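Caneck Publishes Gripper Comparison, Advises Customers Not to Buy on Simulation Scores Alone

Caneck, an independent test shop for robot hands and arms, today released the results of a comparison covering 3 grippers on the same arm, run first in simulation and then on a bench. The company says the simulated results were too generous to all three, and it is asking manufacturers to stop printing them on the front page of their brochures.

The grippers were a claw-style model from Skovon, a two-finger parallel model from Laskowska and a suction and finger hybrid from Wikeo. Each maker supplied its own simulation model and its own recommended settings. Caneck changed neither. Every gripper was given 286 attempts in simulation, using a mixed set of household objects and toys, and then the same number of attempts on the bench with real objects of matching size and weight.

In simulation, each of the three picked up and held its object in more than 90 percent of attempts. On the bench, none of them reached 80 percent. The order of finish changed too. The gripper that came in first in simulation came in last on the bench.

"We would have been glad to report a winner," the company said in a statement. "We have three products that do well in the software their makers prepared for them. A buyer can't do much with that." 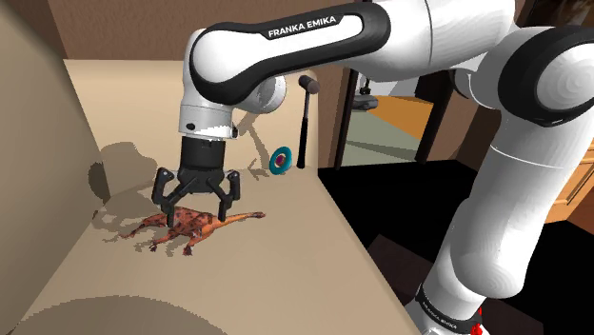
Toys gave Caneck its clearest disagreement between software and bench. A solid block is easy for almost any hand, and several makers still use blocks for their published figures. The test set leaned on awkward shapes instead, such as the spotted long-necked dinosaur lying on its side under the claw, with its legs splayed and its tail stretched out along the table. Software tends to treat a body like that as stiff and evenly rough. Real toys are often a little soft, and they roll when one finger lands before the other. Many of the simulated lifts that were scored as clean had no bench equivalent. Hammers caused trouble of a different sort, because the weight is nearly all in the head and a grip on the handle lets the tool swing.

Caneck also looked at how success had been defined. Skovon's supplied settings counted a pick as good once the object cleared the table. Laskowska's asked for a short hold. Wikeo's asked for a hold and a move to a second position. Caneck used the Wikeo rule for all three, and the published numbers reflect that. Under the loosest rule every score goes up, and the gap between simulation and bench gets smaller but does not close.

The company is not claiming that simulation has no use. Its own staff used it to throw out bad finger angles before bench work began, and that saved wear on the hardware. What it questions is the step from there to a sales figure. A contact setting can be adjusted until the number looks right, and the buyer has no way of knowing who adjusted it or how many times.

The report has limits, and Caneck lists them. One arm type was used throughout. Lighting on the bench was kept steady, which few warehouses can promise. No gripper was run long enough to say anything about wear. The company did not test cameras, and object positions were given to the controller directly, so bench scores in daily use may be lower than the ones reported.

All three manufacturers received the results before release. Two asked for a second round with updated settings. Caneck has agreed on the condition that the settings are fixed before the objects are chosen, and expects to run that round in September.

The full report, with object list, finger settings and attempt logs, is available from Caneck on request. There is no charge. Caneck accepts no payment from the makers of products it tests and bought the grippers used in this comparison at list price.

Related releases
Caneck Drops Block Test From Standard Object Set
What "Success Rate" Means in Three Gripper Brochures
Controller Delay: Bench Notes on Two Arms
Caneck Opens Object List to Outside Comment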